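Die Mischkiste mit dem Roboter fahren: Anleitung für die Frühschicht

Seit Februar nimmt uns der Arm einen guten Teil vom Greifen aus der Mischkiste ab, und ich freue mich immer noch jeden Morgen darüber! Früher stand eine von uns bis zur Pause gebückt über der Kiste. Jetzt bereiten wir vor, schauen zu und kümmern uns um die Teile, bei denen Hände einfach besser sind.

Vor dem Start

Kiste auf den Tisch stellen und am Rand festklemmen. Die Teile locker in die vordere Hälfte legen, höchstens 15 auf einmal. Große und kleine dürfen bunt durcheinander liegen, Perlenketten auch. Danach prüfen, ob die Kabel am Handgelenk frei hängen, und erst dann am Pult das Programm Kadside 9 aufrufen.
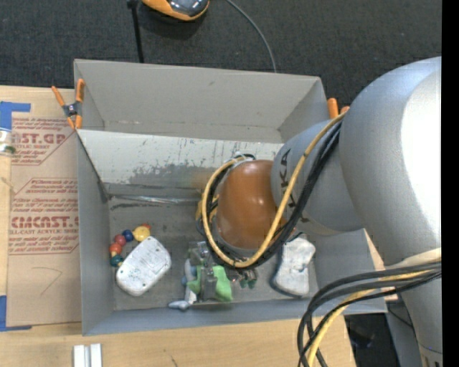 Team Retouren und Sortierung, Osine Zollville

Im Betrieb

Die ersten 17 Griffe fährt der Arm im langsamen Modus. Bleibt bitte so lange am Pult! Durchsichtiges Plastik macht ihm die meiste Mühe, und wenn er zweimal danebengreift, meldet er Fehler 424. Dann anhalten, warten, bis die Lampe grün ist, das Teil mit der Hand umdrehen (oft reicht das schon) und mit »Weiter« quittieren. Während der Arm fährt, greift niemand in die Kiste.

Was neu bei uns liegt

Das Fehlerbuch führt, wer am Pult steht. Schreibt ruhig ausführlich hinein, denn aus euren Notizen stellen wir die Greifpunkte nach, und das macht richtig Spaß, wenn es am nächsten Tag besser läuft. Gewechselt wird zur Pause, damit alle das Pult lernen. Wer noch keine Einweisung hat, trägt sich in die Liste neben dem Spind ein.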